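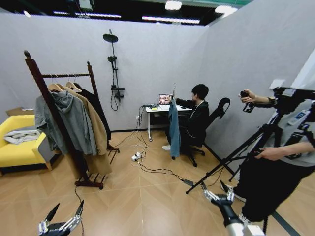

Pale grey walls with a chevron floor in a warm, light brown wood look.

Halvorsen Hardwax Floor Soap, 400 ml

We've sold this soap at Plustanus for longer than I care to admit, and it's still the one I take home myself! It's a gentle, milky soap for oiled and waxed wood floors, made to lift everyday grime and leave a soft, matt finish behind (no shine, no stickiness, and only the faintest smell of linseed).

Shake the bottle well, stir two capfuls into a bucket of lukewarm water and go over the floor with a well-wrung mop, following the boards - or the zigzag, if you've got one. Let it dry before you put the rugs back. Once a week is plenty for most homes, though a busy hallway may want a bit more.

Choose Natural for darker woods or White for pale ones. There's also a 200 ml bottle if you'd like to try it first. Please don't use it on bare, unsealed boards. Not sure what your floor's been treated with? Ring the shop and ask for Darcy Bolger, who loves a good floor question.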